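**Nelldale Fitness – questions we get at the front desk**

**Do I have to sign a contract?**
No. You pay by the month and you can leave by the month. Give us notice by the 29th or you've bought yourself another one. We will be gracious about it and we will keep the money.

**What are the hours?**
Doors open at 4 in the morning, for reasons known only to the people who come at 4 in the morning. Classes run 90 minutes, including the part where everyone looks for their shoes.

**Can I bring a guest?**
One at a time, and they sign the waiver like anybody else. "I'm only watching" is how most of our members started.

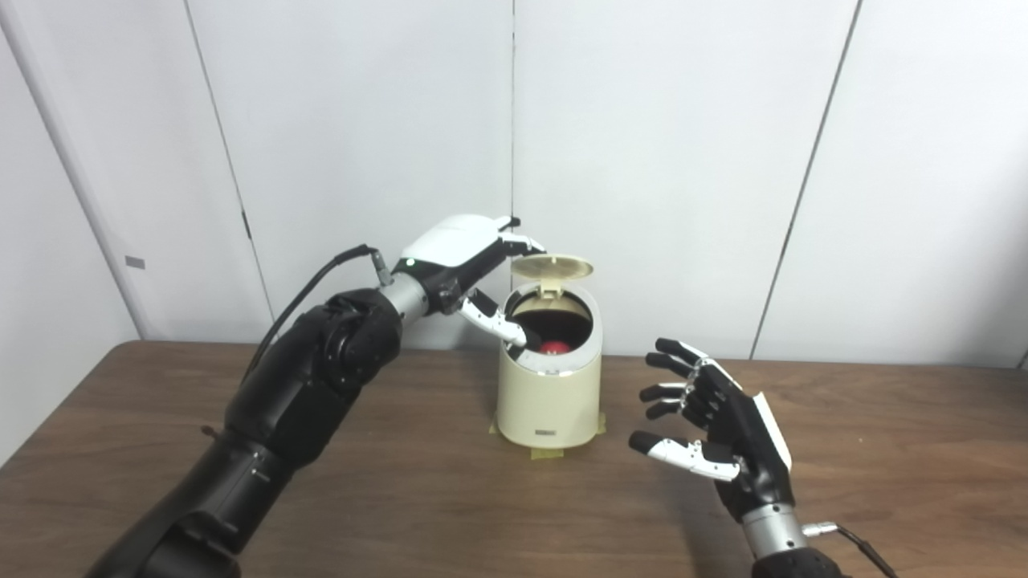 **How do lockers work?**
Bring your own padlock and take it home with you. Anything left overnight gets snipped off – we own very good bolt cutters. Locker 113 sticks. Lift the door, then pull. We've had it looked at twice and it still sticks.

**Is there parking?**
Out back, off the alley. The spots in front belong to the bakery, and the bakery tows.

**Can I freeze my membership?**
Yes, for up to 4 months a year. August is the popular choice. You don't need a doctor's note, and we'd prefer not to hear about the knee.

**Do you have a pool?**
No. Please stop bringing goggles.

**How do I cancel?**
Ask at the desk or send an email. We'll reply within a day and take your key tag back.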